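The Load Chart

The touring show at Umness used a canvas tent rated for 1000 seats. The king poles went up on the morning of 2021-10-12, and by noon the rigging crew had hung the truss for the aerial act. Marianna Krawczyk signed for the truss at 12:40 and wrote the time on the load chart in pencil.

The act was called Ultard. It used one performer, one steel ring and a motorized winch. The winch was set to lift the ring 9 meters, hold, and lower it at half speed. The load cell above the pulley reported to a gray box at the foot of the pole. At rest, with the ring empty, the box should have read 13 kilograms.

It read 31.

Marianna turned the box off and on. It read 31 again. She lowered the ring to the floor, unhooked it, and weighed it on the freight scale. The scale said 13. She hooked the ring back on and raised it to head height. 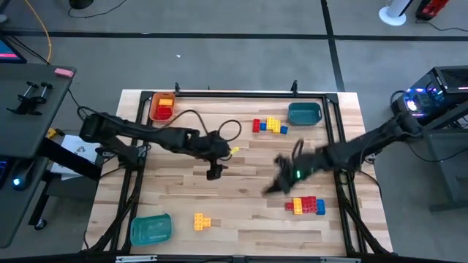 Sławomir Wieczorek said over the radio that the cell had been fine in Wysocka and that she should zero it out and move on, because doors were at six.

"I can zero it," Marianna said. "Then it will be wrong by a number I don't know."

"You know the number. It's 18."

"It's 18 at this height."

She raised the ring one meter and read the box. 33. Another meter. 35. The figure climbed by two with every meter of lift, and the cable did not weigh that much. She wrote each reading in the margin of the chart.

At 9 meters the box said 51. She held it there for five minutes. The figure did not drift.

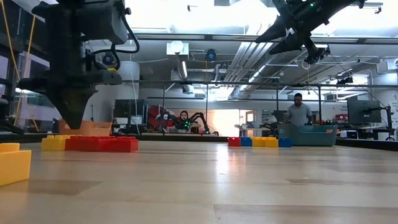 She clipped on to the ladder and climbed. The pulley was clean. The shackle pin was moused with wire, as it should be. Behind the cell, a guy line from the tent's inner ring had been tied off to the same beam, in a knot that was not one of theirs. The line was tight.

She did not untie it. She climbed down and asked Samira Majali, over the radio, which crew had been inside the tent before ten.

"Only ours," Samira said. "Why?"

Marianna looked at the chart. In the box marked OTHER LOADS, in pencil, in her own handwriting, was the word none.

She crossed it out and wrote the time beside it, 2:15.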